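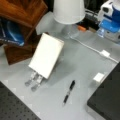
Tarkau Fingertip Set with Slip Notes

The Tarkau set came out of a question we kept running into in our own lab at Vidis: how does a two-finger gripper know it is about to lose something before it loses it? Edem Nyarko and Elvira Bermúdez spent the better part of a year on that, picking things up from an ordinary tabletop with other things left lying nearby, and the fingertips we sell today are the ones they ended up trusting.

The method is simple to explain, even if it took a while to get right. The arm closes on an object at a light squeeze, lifts it a little, and listens to the motor current for the small, quick ripple that comes just ahead of a slip. If the ripple shows up, the grip tightens by one step and the lift goes on. No camera is used for this part, and there are no sensors in the tips — a point people tend to ask us about twice.

In our tests with 38 household and office objects, we ran 490 lifts in all. With a fixed squeeze, 69 of those ended in a drop. With slip listening turned on, the same lifts gave us 26. Most of the drops that remain are smooth boxes gripped near a corner, where the object turns between the fingers before it slides, and the ripple comes too late to help. Ionuț Dinu is working on that now, and we would love to hear from anyone who has tried something similar.

What you get
Two fingertips, rounded at the ends
Mounting screws and a hex key
The slip listening software, with source code
The full lift log from our tests, drops included

Before you order
The software needs to read motor current from your gripper while it is moving. Many grippers allow this but keep it off by default, so please check your manual, or write to Getsemaní Carrillo at the help desk with your model name and she will gladly look it up for you. Expect to spend an afternoon on setup, mostly on the light squeeze setting, and do start with something you don't mind dropping.

Schools and research groups can ask for a loan set. The next round of loans goes out in January.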